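The Cup Without a Handle

Chia-jung Tai keeps her cups in a low drawer, because the shelf above the sink is for plates and she is not tall. There are 38 of them. Most are hers, a few came from students, and two were bought at a yard sale in Coleck from a man who thought they were plant pots.

She makes cups for a living, and almost none of them have handles. The standard one is a plain tapered shape, narrow at the bottom and open at the top. She has been making it for eleven years at Girside, a shared workshop in a former feed store, and has changed it twice. The first change was to the foot, which used to be narrower and tipped over when people reached for the salt. The second was to the rim. She made it thinner, then went halfway back after too many chips.

"People pick it up by the top when it's hot and by the middle when it isn't," Tai says. "You don't have to tell them."

The dark glaze is the one that sells. It goes on in two coats and comes out close to black, without a shine. Customers tend to ask for it in sets of four. Tai would like them to take one dark and three light, and says so at the counter, usually without success.

Dark cups show up best on pale furniture, and a lot of kitchens now have it. Whitewashed wood has been in and out of style for decades. The finish thins the color of the wood but leaves the grain showing, so a table looks lighter and still looks like a table. It does need some care. Coffee rings should be wiped up the same day, and a wet cup left overnight can leave a mark that takes fine sandpaper and a new coat to remove.
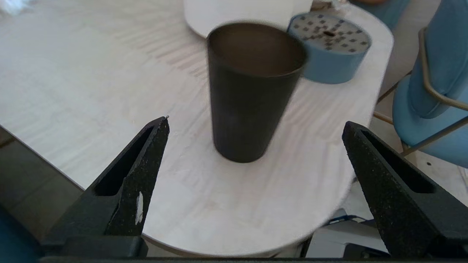 Home & Table Desk

Omid Talebi refinishes tables in a garage two streets from Girside and sees what cups do to them. The bottom of a handmade cup is often left bare, and bare clay can be as rough as a nail file. He asks customers to turn their cups over and run a thumb around the base. If it catches, he tells them to rub it on wet sandpaper for a minute or two.

He prefers rounded tables for small kitchens. There are no corners to walk into, and people can squeeze in an extra chair. The trouble is that things drift to the middle and stay there. A tub with a lid, a plate, whatever was in someone's hand when the phone rang – by Thursday there is just enough room left for a cup.

Talebi has four of Tai's cups at home and uses one of them for pencils. She has seen it and did not mind. A tapered cup does well with pencils, toothbrushes or a bunch of parsley, though tall things lean out and a light cup can go over.

Tai fires at 1133 degrees Celsius, lower than many potters would choose for tableware. The kiln at Girside is old and she trusts it at that setting. Each cup is filled with water after firing and left on newspaper until morning. Any that leave a damp spot go in a crate by the door, and neighbors take them for seedlings.

The cups cost the same in either color. Tai sells them at the workshop on Saturdays and does not ship.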